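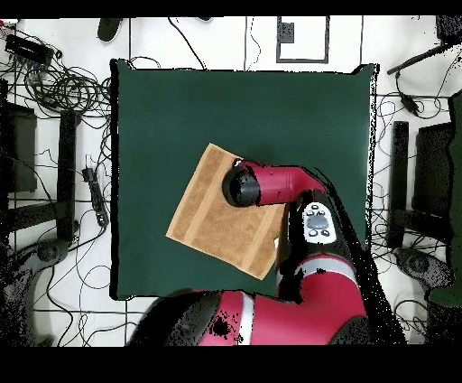
Good morning, everybody, and thank you for getting up for the early slot. I want to spend our time on the reopening of the Lamont crossing, and on what the two governments did and didn't settle when they signed the transit protocol in April. I'll be honest with you, I've given versions of this talk to people who follow the region for a living, and they get lost in the annexes just as fast as anyone else, so please don't feel bad if you do too. When you first open the protocol it looks like the black cables looping over that white tiled floor, heading every which way with a big tangle off to one side, and the best I can offer is to pick up one end and follow it for a while. The end I've picked is trucks.

[Reading time: 4 min]

Start with the closure. For those who are new to this, Bistar and Nultow share a river, a rail line that hasn't carried a passenger in years, and one paved road that can take heavy freight. That road goes through Lamont. When Nultow pulled its customs officers out, the gate stayed shut for 233 days, and everything that used to cross there had to go the long way through the mountains or didn't go at all. (Pause here. Let people look at the map on the handout.)

I lived on the Bistar side for part of that stretch, and what I remember best is the price of onions, which sounds silly until you're the one buying them. The stores had food. It was just that every week some ordinary thing cost more than it had the week before, and people stopped arguing about whose fault the closure was and started asking when it would end. I think both capitals heard that. I also think they heard it later than they should have.

Now, the talks themselves. They were held in Gernex, which had offered its old harbor hall more than once and been politely turned down each time. My own view is that Gernex got the job mostly by being close and patient, and by having no road of its own to protect. The first round broke up over a single word in the preamble. The second round left the preamble for last, and I'd love to see more negotiators try that.

What came out is a protocol with 72 articles. Please don't read them all. Read the ones on inspection, then the annex on fees, then go have lunch. The inspection articles say that a sealed truck gets opened once, by a joint team, and that the paperwork from that check is good on both sides of the river. Before the closure the same truck could be opened twice and charged twice, and drivers would sleep in the line. If you take one thing home from this morning, take the joint inspection.

(If time is short, skip ahead to the review clause.)

A word about the fees. Nultow wanted them set by weight, Bistar wanted them set by value, and the annex does a bit of both, with a list of 171 kinds of goods that pay a flat rate. Seed, medicine and schoolbooks are on it. Cement is not, and you can expect to hear a good deal about cement this fall — the builders in Bistar are already unhappy, and they have friends in the assembly.

Then there's the review clause, and I'd ask you to be a little nervous about it with me. Either side can suspend the whole protocol on 60 days' notice, with no need to give a cause. Supporters say neither government would have signed without an exit, and they're probably right. Still, a trucking firm deciding whether to buy new rigs has to look at that clause too, and I wouldn't blame the owner for waiting a season.

Border families got very little. There's a promise of a day pass for people with relatives across the river, but the form hasn't been agreed on, and the office that would issue it has no budget line yet. I've been asking both ministries about it since spring and I get very kind replies with no dates in them. I'll keep asking.

Take questions now. Start with the side of the room near the door, they always get missed. Have the fee annex open, somebody will want to know about livestock.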